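Why small firms should stop paying for word-for-word translation

July 30, 2020

Most of the complaints I hear about translation are about price. A firm in Rirnbridge sends out a 13-page manual, gets a bill for 500 pounds and thinks it has been robbed. I have worked between German and English long enough to say that the price is usually fair. The trouble is what people ask for.

They ask for every word to be carried across. German instructions repeat themselves, and they do so for good legal and practical reasons at home. Put into English line by line, they read like a telling-off. In March I checked a kitchenware leaflet for Hollmann in which the same warning came up on 3 pages running. An English reader skips it the second time and by the third has stopped reading the leaflet.
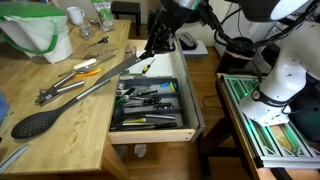 A good translator would have asked to cut two of the warnings. Most don't ask, as they are paid by the word and the client wants the columns to match. Brestar, the agency I used to work for, counted words in the source text and paid on that. I think this is the wrong way round. Pay by the hour, or by the job, and let the person doing the work say what the reader can do without.

Some will say this gives translators too much freedom. Contracts and medical texts do need a close rendering, and I would leave those alone. But a leaflet is there to be used. When Grollus let me rewrite theirs, the English came to 401 words, well short of the German, and the client signed it off with one small change to a heading.

Schools could help too. Pupils still lose marks for leaving a word out, even where English has no use for it.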